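From: Lornow
To: oldsims-list
Date: 21 November 2024
Subject: Re: Nasution 2 - timing bug in the convoy missions

On the old-sims list, Cavville wrote:

> I have the CD release of Nasution 2 running under emulation and the
> convoy missions are broken. The trucks reach the bridge before I
> have cleared the runway. Free flight seems fine. I have tried
> the Endley patch and it made no difference. Is this a bad disc
> image, or does the game need a slower machine? I am at 110 MHz
> equivalent now.

The disc image is probably good. A bad rip of that release normally fails at the briefing screen, when it tries to load the map overlay.

What you are seeing is the ground unit clock. The flight model in Nasution 2 reads the system timer, so the aircraft behaves the same on any machine that can keep up. Ground units are moved once per drawn frame. On the hardware the game was written for, that made little difference. On anything faster, the trucks speed up and the plane doesn't. Free flight has no ground units with routes, which is why it looks fine to you.

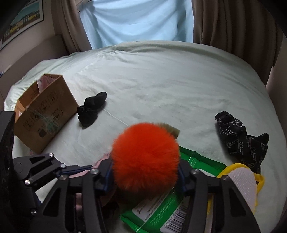 Orange pom-pom, mint-green sheet.

The Endley patch does fix this, but only if it is applied to the right executable. The CD has two: one in the root and one in the install folder. The installer copies the second one and the patch looks for the first. It then reports success either way. Check the file date on the copy you launch. If it did not change when you patched, you are still running the original.

Steps that worked on my setup:

1. Do a full install, not the minimum one.
2. Copy the executable from the CD root over the installed one.
3. Run the patch from inside the game folder.
4. Delete the old config file and run setup again.
5. Set the frame cap to 6 in the patched config for a first test. The game will be ugly at that rate, but the trucks should crawl. If they do, the patch is active and you can raise the cap until the convoy matches the time given in the briefing.

If the trucks still race at a cap of 6, the patch is not loaded and there is no point in changing the emulator speed.
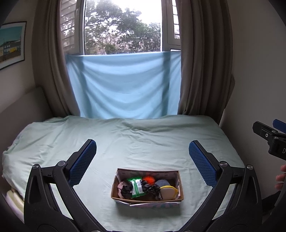

Cardboard box of small soft items, on the bed.

Two other things to watch for. Saved campaigns from the unpatched version will load, but the convoy positions stored in them are wrong, and the trucks can end up past the last waypoint. The mission then cannot be won or lost. Start a new campaign. Also, the patched version writes its log to the save folder, and once the log passes 399 lines the game stops listing pilots. The pilot files are still there - delete the log and they come back.

As for machine speed, I would leave it at 110 until the patch is confirmed. Going lower hides the truck problem but starves the flight model, and you will get stick lag on approach that looks like a joystick fault. I lost most of January to that one, including a recalibration of a stick that had nothing wrong with it.

I have not tested the floppy release. Its executable is a different size and the patch may refuse it.

If you get as far as step 5 and it still misbehaves, post your config file and the sizes of both executables to the list.

Lornow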